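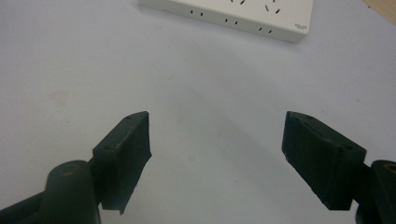

Isier table top, pale white-grey.

Search products Search
Home Tables Seating Storage Spare parts Contact

Isier Folding Table
April, by Ruben Verschueren

The Isier is a folding table for halls, classrooms and meeting rooms. It is supplied by De Bruijn from the Trostutbridge depot and replaces the Cadton, for which spare feet and catches remain available.

The legs fold flat beneath the top and are held by a catch at each end. Both catches must be heard to close before the table is loaded. Folded tables should be stored upright on the Isier trolley, which carries 12 tables and passes through a standard single door. Each table weighs 28 kg and should be lifted by two persons.

The top may be cleaned with warm water and a mild soap. Scouring powders and bleach will dull the surface and are not covered by the guarantee, which runs for three years from delivery.

Orders are normally delivered within nine working days. Customers requiring delivery to an upper floor are asked to state this when ordering. The depot is closed on Sunday. Replacement feet are sold in sets of four and are fitted without tools.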